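Bostura Refurbished Desktop Computers for Schools and Libraries

Etdale Equipment Supply / Catalog / Computers / Refurbished Desktops

Overview

The Bostura tower is a refurbished desktop computer offered to schools, public libraries and community training centers. It is supplied as a complete system with keyboard, mouse and power cord. Monitors are ordered separately and may be added to the same purchase order. All units are prepared at the Drusville depot and leave it with a printed service sheet attached to the side panel.

The tower is intended for general classroom and reading room use: word processing, web research, catalog lookup, online testing and recorded lessons. It is not recommended for video editing or computer-aided design. Customers with those needs are directed to the Juhász workstation page.

Memory and Storage

Each system is available in two memory configurations, standard and extended. The extended configuration is advised for any room in which students keep several programs open at once. Memory may also be upgraded after delivery. The case opens from one side, and the modules can be reached without removing the drive.

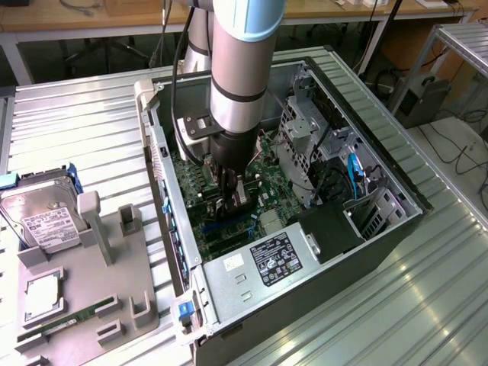

Begoñe Garrido writes that her library ordered the standard configuration for its public terminals and regretted it by the end of the first term, when the catalog software was updated. She would advise other branches to pay for the extended memory at the outset and to ask for the drive to be left blank if they install from their own server.

Blank drives are available at no additional charge. The request must appear on the purchase order, as it cannot be added once a batch has been scheduled.

Storage is a solid-state drive in all configurations. Drives taken from previous owners are not reused in any Bostura system.

Noise and Placement

Many of our customers place these computers in quiet rooms, and cooling should be considered when the furniture is planned. The tower may stand upright or lie flat, provided that the vents at the front and rear are not covered. Enclosed cabinets are suitable only if the back panel is open. Carpeted floors should be avoided where a shelf or stand can be used. 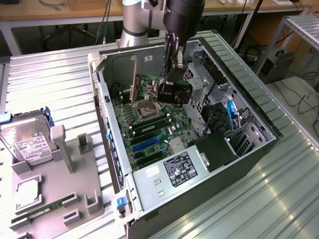 Dust should be cleared from the vents at the start of each school year, and more often in workshops or art rooms. Compressed air is sufficient for this purpose. Household vacuum cleaners should not be used inside the case.

Ordering

The minimum order is 4 units. Orders of 30 units or more qualify for the classroom rate, and orders of 200 units or more are delivered in stages agreed with the customer. A single order may not exceed 300 units. Districts with larger needs should contact the sales office before submitting paperwork.

Orders received before noon on Monday are entered in that week's schedule. The depot does not ship in August, and schools that require equipment for the opening of the fall term are asked to order before the summer recess.

Warranty and Returns

The warranty covers parts and labor. It remains valid if the customer adds memory or replaces the drive, but it does not cover damage caused by liquids, drops or unsuitable power strips. Units to be returned must carry the original service sheet. Please keep the carton until the system has been installed and tested.

Contact

Questions concerning quotations, delivery stages and tax-exempt purchases should be addressed to Noel Lacson, Institutional Sales, Etdale Equipment Supply, Drusville.

Related items: Bostura monitor stand; Bostura security cable; Juhász workstation; replacement keyboards, pack of 4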